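Foro > Robótica doméstica > Aprendizaje por imitación

Tema: ¿De verdad sirven las demos con cámara de muñeca? (caso vasos)

jaunzems_k
Abro hilo porque en el de calibración nos estábamos yendo del tema. Llevamos desde diciembre grabando ejemplos de agarre de vasos con mano de varios dedos, teleoperada, y la dirección del proyecto Filtano quiere llegar a 2000 episodios antes de entrenar nada. A mí me parece un disparate. Con lo que tenemos ya se podría entrenar una política pequeña y ver dónde falla, pero me dicen que "más datos nunca hacen daño". Pues a mí me están haciendo daño en el disco y en la espalda.

¿Alguien ha comparado en serio cantidad contra variedad en algo parecido?

triin_s
Comparado en serio, no. Comparado mal, muchas veces. En Cisholm grabamos durante semanas con la misma mesa, la misma luz y el mismo operador. La política aprendió la mesa. Cambiamos el mantel y dejó de cerrar los dedos.

jaunzems_k
Eso es lo que me temo. Aunque supongo que el mantel también lo ve la cámara de muñeca, ¿no? Nos vendieron que al ir montada cerca de la mano el fondo importaba menos.

efren_dalisay
Depende de adónde mire. Si mira hacia abajo ves mesa y poco más. En cuanto la muñeca gira te entra media habitación. Pego un fotograma nuestro, de los de vaso, para que se vea de qué hablo. Lo que domina es el techo con la lámpara encendida, el vaso blanco baja desde el borde de arriba y los dedos se quedan en la parte oscura, abajo.
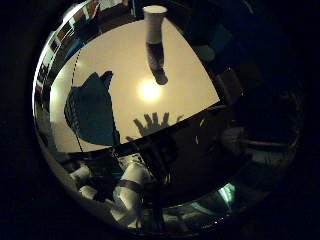

gdambrauskiene
Gracias por poner uno sin maquillar. Con la lente esa tan cerrada en círculo, ¿cuántos píxeles útiles le quedan al codificador? Lo más brillante es una lámpara. Si yo fuera una red neuronal y me premiaran por predecir la acción siguiente, me agarraba a la lámpara y a vivir.

efren_dalisay
Es una exageración, Gintarė. La red ve también los ángulos de las articulaciones. La imagen no trabaja sola.

gdambrauskiene
Peor me lo pones. Con los ángulos ya puede reproducir la trayectoria media sin mirar nada. Prueba a tapar la cámara en evaluación y me cuentas cuánto baja el acierto. Nosotros lo hicimos con la mano de Baranauskienė y apenas bajaba. Llevábamos meses hablando de "política visual".

siwoo
Yo discrepo un poco de los dos. La luz de techo es un problema en ese fotograma, sí, pero también está en la casa donde va a funcionar el robot. Si filtras todos los episodios donde entra la lámpara, te queda un conjunto muy limpio que no se parece a nada. Preferiría 3 habitaciones distintas con sus lámparas que una sala negra de laboratorio.

jaunzems_k
¿Y las sombras? En el que pone Efren hay una sombra con forma de mano justo debajo de la luz. ¿Eso lo etiquetáis, lo dejáis, lo tiráis?

efren_dalisay
Lo dejamos. No etiquetamos nada por fotograma, solo el resultado del episodio.

triin_s
"Solo el resultado" es donde se cuelan todos los males. ¿Quién decide que un agarre es bueno? En Cisholm lo marcaba el mismo que teleoperaba, al acabar, con ganas de irse a comer. Repasamos una tanda entre dos personas y no coincidíamos en casi nada de lo dudoso.

siwoo
Para eso sí sirve una cámara externa fija. Desde la muñeca no siempre se distingue si hay contacto o si el vaso está delante sin más. En ese mismo fotograma yo no me atrevería a decirlo.

efren_dalisay
Ni yo, por eso grabamos también desde fuera. Lo que discuto es que la vista de muñeca no aporte nada. En la fase final, cuando el vaso tapa la cámara exterior, es lo único que hay.

gdambrauskiene
Que no aporte nada no lo ha dicho nadie. Digo que no lo habéis medido.

jaunzems_k
Vale, resumen de lo que voy a proponer y luego me criticáis:
1. Parar la grabación y entrenar con lo que hay.
2. Evaluar con cámara tapada y sin tapar, 5 semillas cada una.
3. Según salga, grabar en otras habitaciones o mover la cámara.

El programa de captura es Famow, por si alguien sabe cómo exportar sin recomprimir, que me deja las zonas oscuras hechas un puré.

triin_s
Al punto 2 añádele cambiar el vaso. Y la altura de la mesa.

siwoo
Y no pares del todo, que luego cuesta horrores volver a juntar a los operadores. Lo de exportar está en preferencias, pestaña de códec, pero en mi versión se olvida al reiniciar.

gdambrauskiene
Apuesto a que con la cámara tapada pierdes casi nada. Si me equivoco lo reconozco en este hilo.

efren_dalisay
Queda apuntado.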